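Filed under: Course Handouts > Working Life and Pay > Unit 2

Reading a Salary Schedule: Steps, Lanes, and What Ends Up in Your Pocket

Welcome back, everybody. Last time we talked about hourly work and overtime, and I promised we would move on to the kind of pay that comes off a chart. If you ever take a job with a town, a school district, a county library or a public hospital, chances are good that your pay will be set by a salary schedule, and the chart can look like a bowl of numbers the first time someone slides it across the desk to you. Please don't let it scare you. Once you know which way to read it, it's about as hard as a bus timetable (and a good deal easier than the one we have in Bretstead).

I use the Bretstead town schedule all through this handout, with the job titles shortened so they fit on a page. Keep your printed copy next to you as you read.

Grades and steps

A salary schedule is a grid. Down the left side run the grades, and across the top run the steps. The grade belongs to the job. It is decided by what the work asks for: how much training, how much responsibility, whether you supervise anyone, whether a mistake could hurt someone. The step belongs to you, the person in the job, and mostly it follows how long you have been there.

So when two people both work as Clerk II at the town office and one takes home more than the other, the usual explanation is that they are on different steps of the same grade. I have had students tell me this is unfair, and I have had students tell me it's the only fair thing about the whole system, and we'll have that argument in class because it's a good one.

To find a salary, put one finger on the grade, put another finger on the step, and slide them until they meet. I know that sounds childish. I still do it myself, and I have been reading these charts for a very long time!

Moving across and moving up

Moving from one step to the next is called a step increase. In most places it comes on your anniversary date if your last review was satisfactory. Early steps often come every year, and the later ones may be spaced further apart. Read the small print under the grid, where the waiting periods are kept.

Moving from one grade to a higher one is a promotion, and this is where people get caught out. You do not usually carry your step number with you. If you were at Step 6 in your old grade, you may well land at Step 3 or 4 in the new one. The common rule is that you are placed at the lowest step that still gives you a raise of a certain size. Bretstead calls this the two-step rule. You look at what you would have earned by going across 2 steps in the old grade, and then you find the first step in the new grade that meets or beats that amount.

Try it slowly. Suppose each step in the old grade is worth $300 a year. Two of them come to $600. Add $600 to the present salary, go down to the new grade, and walk along from Step 1 until you reach a number at least that big. Stop there, and write it down before you lose your place.

At home I want you to do this with the real grid spread out flat, a ruler to keep your rows straight, and a pencil you can rub out. It is much harder on a phone, where you lose the headings as soon as you scroll. 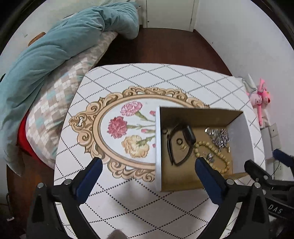
A table at home with a carnation-print cover and an open cardboard box.

Cost-of-living changes

A step increase moves one person along the grid. A cost-of-living adjustment changes the grid itself, so that every box gets a bit bigger and everyone's pay goes up on the same day. You can get both in one year. You can also get neither, for instance in a freeze, when the council votes to leave the chart alone and hold everyone at their current step.

This matters when you compare an old chart with a new one. Always look for the effective date, which is normally printed at the top or in the bottom corner. Last February a student brought in a grid that had already been replaced, did all the arithmetic beautifully, and got every answer wrong. I felt terrible for her, and I gave her most of the marks.

Location pay

Some employers with offices in more than one place pay extra in the expensive ones. Our second practice chart is from the Skurovport harbor authority, which has a main office in Skurovport and a smaller one inland at Raliseck. The base grid is the same for both. Staff in Skurovport then get a percentage on top, because rent by the water is what it is. Work out the base salary first and add the percentage afterward. If you try to do it in one go you will very likely mix up the two, and I say that with affection, having graded a great many of these.

Gross, net, and the rest of the package

Every number on the grid is gross pay for a full year, before anything is taken out. Your paycheck will be smaller. Taxes come out, and your share of health insurance, and your pension contribution, and union dues if there are any. To get gross pay for one pay period, divide the yearly figure by the number of pay periods. Ask which calendar the employer uses, as twice a month and every two weeks are different things and do not give the same check.

Do look at the benefits, too. A job one grade lower with a good pension and 20 days of paid leave may suit you better than a higher one with very little of either. I can't tell you which to take. It depends on your health, your family, your bus route, and a dozen other things a chart knows nothing about.

For next class

Read the Dwivedi workbook, the chapter on public pay, and skip the section on bonuses for now.

Do the promotion exercise for two jobs of your choice on the Bretstead grid. Show your steps, even the messy ones.

Find one real job posting that gives a grade and a step range, and bring it along. Printed is best. We'll pass them around and see who can find the starting salary first.

If you get stuck, come ten minutes early and we'll go over it together.

Handout last revised May 29, 2023 | Questions? Contact the Adult Learning office | Back to top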